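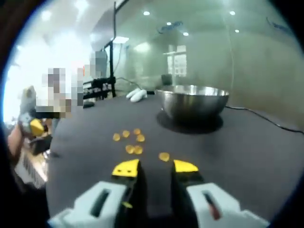
Buy the biggest bowl your cupboard will take and then buy something to stand it on, a reader wrote after our July piece on cake tins, and she added that she had wasted years on bowls that were too small. Her letter was short and a bit cross. It also brought in more mail than the cake tins did, most of it from people who agreed with her and a few from people who live in flats and wanted to know where this enormous bowl was supposed to go.

The stainless steel mixing bowl doesn't get much attention in kitchen shops. It sits on a low shelf near the colanders, usually stacked inside its brothers, and the box says very little. The knives have a glass cabinet. The enamelled pots have a whole wall. Yet in most houses the bowl comes out more often than either, and it does jobs that have nothing to do with mixing. It catches peelings. It holds the lettuce while the lettuce soaks. Small things get tipped into it because they would otherwise roll off the bench, whether that is shelled peas, buttons, or the little yellow-orange rounds on the table in our photo.

We spent some weeks cooking out of steel bowls of different sizes, weights and prices, and talked to the places that sell them. These are our notes.

Size

Most cooks start with a bowl that suits one cake. That is fine for one cake. A bread dough needs room to double, a salad needs room to be turned over, and coleslaw for a barbecue needs more room than seems reasonable when the cabbage is still whole. The test we settled on was 2 kilos of flour. If you can tip that in, add the water and get both hands moving without flour climbing over the side, the bowl is big enough for anything a household is likely to ask of it.

The objection from the flat dwellers is a fair one. A large bowl is mostly air, and it takes up a shelf. The usual answer is to nest the smaller bowls inside it and store the lot as one lump. That works if you are prepared to lift the lot out each time. Another answer is to keep fruit in it, or the onions, and empty it when you need it. One of our testers keeps hers upside down on top of the fridge.

If you are buying a set, look at the gap between sizes. The Tristine set we tried comes in three sizes and the middle one is very close to the small one, so close that we kept picking up the wrong bowl. A wider spread would have been more use. The big one in that set is good, and the shop we bought from would sell it on its own when asked.

The rim

A thick rolled rim is worth paying for. The cheapest bowls have an edge that is simply turned down, and after an hour of carrying and tipping you feel it across the fingers. A rolled edge gives you something to hold when the bowl is full and one hand is busy scraping. It also stiffens the wall, so the bowl keeps its shape if it is dropped.

Check that the roll is closed. On some bowls it is left slightly open underneath, and water gets in during the wash and then runs out down your sleeve, or worse, into the pastry. Run a fingernail along the underside in the shop. If the nail catches in a gap the whole way round, put it back.

A pouring lip is a matter of taste. We found lips handy for pancake batter and a nuisance for cling wrap. A plain round rim pours well enough if you go slowly.

Weight and finish

The heaviest bowl we used came from Yalçınkaya, an importer that mainly supplies restaurants. It weighed 648 grams on our scale, and you notice that when you lift it down from a high shelf. It sat still while we beat butter into sugar by hand. Lighter bowls of the same width wandered off across the bench. On the other hand, the light ones were pleasant for salads and for anything that had to be carried outside, and they warmed faster over a pan of simmering water when we were melting chocolate. Anyone with sore wrists should start at the lighter end.

Polished steel looks very smart on the day you bring it home. It reflects the ceiling lights, the window and whoever is standing over it. It then shows every fingerprint and water spot. Brushed steel hides these, though it also takes hold of dried dough a little more firmly. After the first month we stopped caring either way. A wipe with vinegar brings back most of the shine on a polished bowl, and the fine scratches from whisks don't affect anything except the look.

Don't leave salty water standing in a steel bowl overnight. Brined olives did leave tiny pits in the bottom of one of ours. The bowl still works, but the marks won't come out.

What goes underneath

Our correspondent was right about this part too. A big bowl with a small flat base spins when you stir in it, and most of us deal with that by clamping the bowl against the stomach with one arm, leaving one arm for the work. Putting something grippy beneath it gives you the second arm back.

The old method is a damp tea towel, folded or twisted into a ring. It costs nothing and holds the bowl at an angle if you want it tilted for whisking egg whites. It also slides once it dries out, and it leaves you with one more thing for the wash.

A round mat is tidier. You want one that is wider than the base of the bowl, so that there is mat showing all the way round and you don't have to aim. Thin rubbery ones grip best on a smooth table. We tried a black mat from Gellance and a cheaper one cut from a roll of drawer liner. The Gellance mat stayed flat and washed clean under the tap. The drawer liner crept and bunched, and it picked up crumbs in all its little holes, although for the price you could throw it away at Christmas and cut another. Cork looks nice and is not much good at this – flour gets into the surface and the grip goes.

Dark mats show flour, pale mats show turmeric. Choose according to what you cook.

If your bench is stone or glass, a mat also takes the noise down. A steel bowl dragged across stone makes a sound that will clear a kitchen.

Working beside the bowl

Something we hadn't thought much about before this was the space around the bowl. A large one blocks your reach, and whatever you put behind it might as well be in another room. Right-handed cooks in our group did better with the bowl to the right and the loose ingredients to the left and closer in, where they could be picked up and dropped over the rim without crossing arms. Left-handers reversed it.

Keep cords away from the front. The cord of a hand mixer or a scale should come in from behind the bowl and go off to the side, with enough slack that you can turn the bowl without dragging it. We managed to pull a Pesero scale off the bench twice before we moved the power board. It survived, with a chip out of one corner.

A dark tabletop is useful for sorting anything pale or bright. Lentils, beads and sugared almonds all show up clearly against grey or black, and you find the last one straight away. On a speckled bench you find it the next morning with a bare foot. If yours is speckled, spread out a dark tray or an old plain placemat first.

Small flat things are hard to pick up from a hard surface. Fingernails help. So does sliding each piece to the edge of the table and taking it from there, or laying a thin cloth down first so there is some give underneath. For a big lot, sweep them into your hand with a bench scraper and tip them in together. Dropped one at a time from a height, hard pieces bounce straight out of a steel bowl. Let them go just below the rim.

Cleaning and keeping

Steel bowls go in the dishwasher, but a really large one will sit over everything else like a hat and nothing beneath it gets clean. Wash it by hand. Dough comes off best with cold water and a plastic scraper. Hot water cooks the flour on and clogs the sponge. Dry the bowl before you stack it, or the one inside will stick and you will be banging the pair on the edge of the sink to get them apart. If they have already stuck, fill the inner bowl with cold water, stand the outer one in warm, and wait a couple of minutes.

Dents can be ignored unless they are in the base, where they make the bowl rock. A small one can be pushed out with the heel of your hand against a folded towel on the floor. Mats should be stored flat. Rolled up in a drawer they keep the curl, and it took ours 2 days under a chopping board to lie flat again.

Op shops nearly always have steel bowls, often the old heavy sort, at a fraction of the shop price. Turn them over, check the rim, and set them down on a level shelf to see whether they wobble. Ours cost less than the bus fare home and is now the one everybody reaches for on bread mornings.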